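Open Afternoon at Trindard: Your Questions Answered

Thank you to everyone who has written in since we announced the open afternoon. I've tried to gather the things people ask most often, and if yours isn't among them, do drop us a line and I'll get back to you as soon as I can. – Bushra Sethi, visits

What will I see when I come?
Towel folding, mostly! The Clumano project is teaching a two-armed robot to fold household linen, and it learns from recordings of people doing the job by hand, seen from head height. You'll start with a folding session at the big white table and then move next door, where the robot has a go.

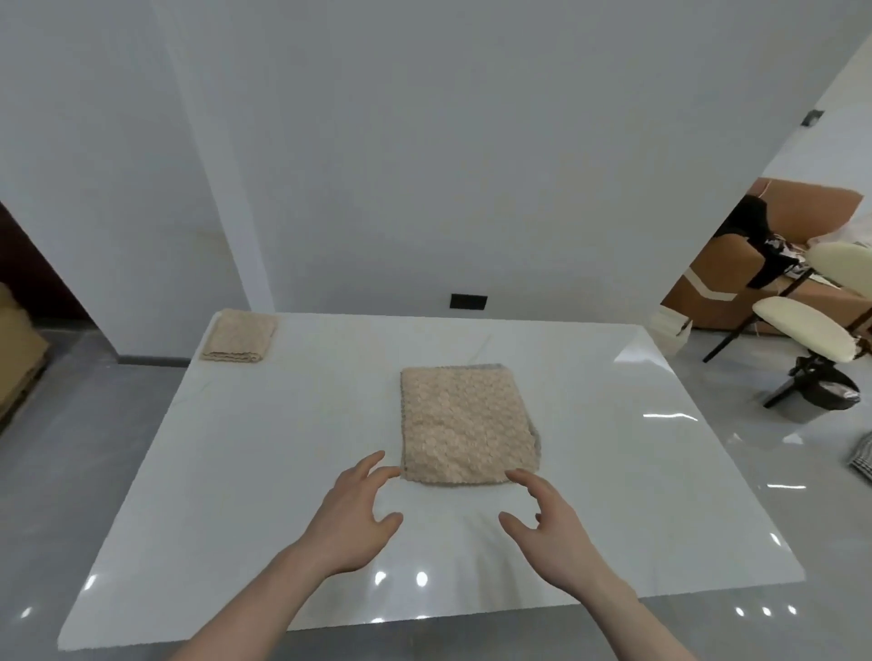

Folding by hand at the white table.

Do I have to watch from behind a rope?
Not for the hand folding, no. You're welcome to stand near the table, and the folders are quite used to company. In the robot room we do ask you to stay behind the yellow line while the arms are switched on, and that goes for grown-ups as well as children.

Why towels, of all things?
We get this one at every visit, and I'm always glad of it. A box keeps its shape when you pick it up, but a towel sags and wrinkles and has a different idea of itself every time, so a robot has to cope with something new on each go. Thick, nubbly towels are harder again – their layers slide over one another and the edges don't always meet.
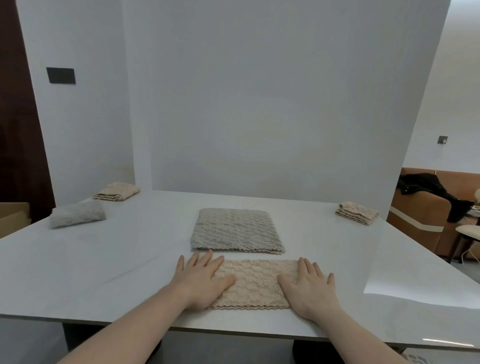
Flattening is a good part of the work, and it's the step visitors tend to overlook. A person presses a towel down with both palms without giving it a thought, whereas the robot has to be shown where to press and how far to spread its fingers. We have 3,283 recorded folds so far, and 481 of them are kept just for practising that step.

Can I try folding for the robot myself?
Yes, please do! There are 20 places for visitors who'd like to be recorded, and you can put your name down at the door. We'll ask you to push up your sleeves and take off rings and watches, and there's a short form to sign. Only your hands and forearms are used.

Is it suitable for children?
Very much so, as long as somebody comes with them. The talk at two o'clock is the livelier one, and the Flanisano team bring a small gripper that children can work with a lever.

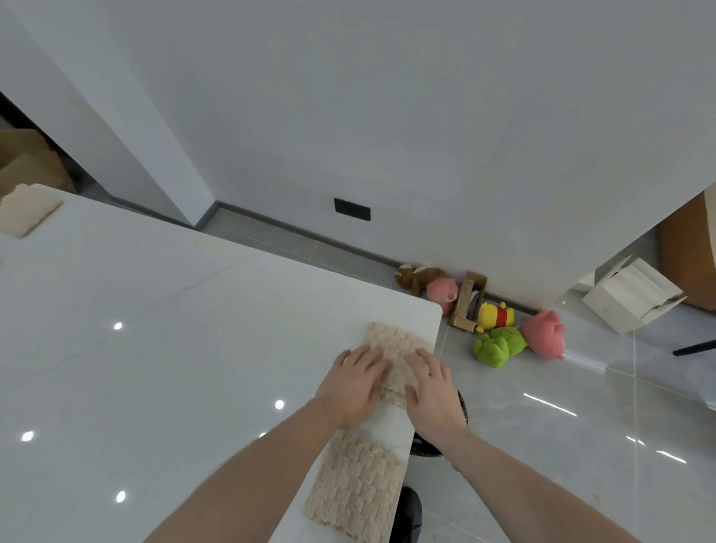
Mengal wrote to us after the January visit to say that the robot was far slower than expected, and that watching it start a fold again from the beginning was the best bit of the afternoon. Will it be any quicker this time? A little, I hope, though I can't promise you a speedy one.

Do I need to book?
We have room for 200 people across the afternoon, so booking is a good idea, but it's free and you can come and go as you like. Tea is served until half past four.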